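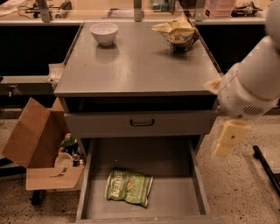 Call for Participants: Teaching a Robot Arm to Tidy Up

The Parkley Lab in Clullham is looking for people to spend an afternoon or two with us this July, helping a robot arm learn ordinary household jobs: opening a drawer, putting a bag of snacks in it, moving a bowl from one spot to another. You don't need to know the first thing about robots. In fact we would love to hear from people who cook, clean, stock shelves, look after grandchildren or simply have strong opinions about where things belong in a kitchen!

What the study is about

Our method, which we call Flarkum, learns from short spoken corrections. The arm starts a task by itself, and a person standing nearby talks to it the way they would talk to a helper who is new in the house ("a little lower," "no, the other drawer," "slow down, you'll crush it"). Those remarks are matched to the arm's movements, and the arm tries again. In our first round we collected 348 corrected attempts at the drawer tasks, and the arm needed fewer remarks per task by the end than it did at the start. The trouble is that nearly all of those remarks came from our own students, who have been around the arm so long that they have all begun to talk alike. We want to find out whether the method holds up with people who have never met it before, and that is where we hope you'll come in.

What you would do

You would come for 2 sessions on separate days. After a short safety talk, and coffee if you'd like it, you'll watch the arm work at a metal cabinet with things like snack bags and small bowls, and speak up whenever you think it could do better. There are breaks between tasks, and you can stop at any point without giving a reason. We record your voice and the arm's movements, and the recordings are stored under a number, without your name.

Who can take part

We have room for 41 participants. You should be 18 or older, comfortable speaking English for most of a session, and able to sit or stand near moving equipment (a chair is always available). Accents of every kind are very welcome. Please don't apply if you took part in the earlier Bermúdez drawer study, as the tasks are too similar.

Thanks and travel

Each participant receives a gift card after the second session, and we cover local bus fare or parking. The lab is on the ground floor, with step-free access from the parking lot.

How to apply

Fill in the short form at the Parkley Lab front desk or on our sign-up page by 12th July. Tell us which afternoons suit you and whether you have used a voice assistant at home. We'll write back to everyone, including those we can't fit in this time.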